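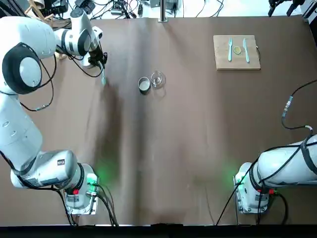 The left arm with the light-blue utensil, over our papered table.

So our project (we called it Juvora) was teaching two arms to do small kitchen-type jobs by showing them, over and over. Atif Niazi drove the arms and I ran the recordings and threw out the bad ones. Our plan in February was 1,000 examples. Ha! We ended up with 146 good ones, and I'm still pretty proud of those.

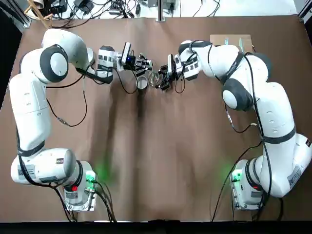
Reading time: 4 min

My favorite task was the one with the little metal cup, where both grippers have to come in close without bumping. We moved the cup a bit before every try so the model wouldn't just memorize one spot. I tossed any run where Atif paused too long, and he argued with me about 7 of them (he won on two). One whole Saturday went to redoing runs I'd saved under the wrong task name. Next up is training on the full set and seeing which tasks need more examples, probably the fork and knife ones.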